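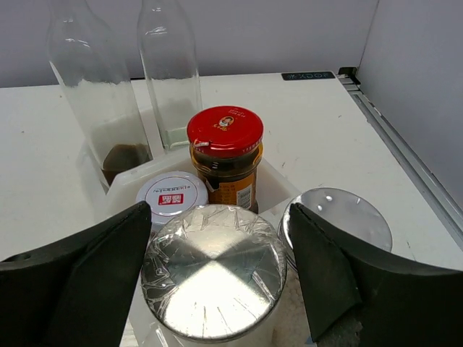 プレルハム地区文化会館運営協議会 定例会議事録

日時 2023年6月1日 午後2時開会
場所 プレルハム地区文化会館 第2会議室
出席 委員及び事務局(名簿は別紙のとおり)

1 前回議事録の確認
事務局より前回議事録の朗読があり、字句の訂正1件を加えたうえで承認された。

2 小ホール使用料の改定について
事務局より、冷暖房費の上昇に伴い、小ホールの使用料を1時間につき200円引き上げ、1000円とする案が示された。委員から、町内の学習団体に対する減免の扱いについて質問があり、事務局は現行の減免規程を継続する旨を回答した。採決の結果、原案どおり可決した。適用は10月使用分からとする。

3 展示室の照明更新について
ジュガー電設及びゾキア設備の2社から提出された見積書を比較検討した。ゾキア設備の見積りには既存器具の撤去費が含まれていないため、再提出を求めることとし、決定は次回に持ち越した。

4 図書コーナーの開室時間について
閉室を午後5時から午後6時に改める要望が17件寄せられている旨の報告があった。職員の勤務体制に影響するため、事務局で試案を作成し、改めて協議する。

5 報告事項
(1)姉妹館であるプリス会館との合同書道展は、例年どおり当館で開催する。
(2)駐輪場北側の排水溝の補修が完了した。
(3)備品台帳の照合は、折りたたみ机を除き終了している。

6 その他
正面掲示板の掲示期間が守られていないとの指摘があり、期限を過ぎた掲示物は事務局において撤去することを確認した。

以上をもって議事を終了し、午後3時40分に閉会した。次回の日程は事務局より追って通知する。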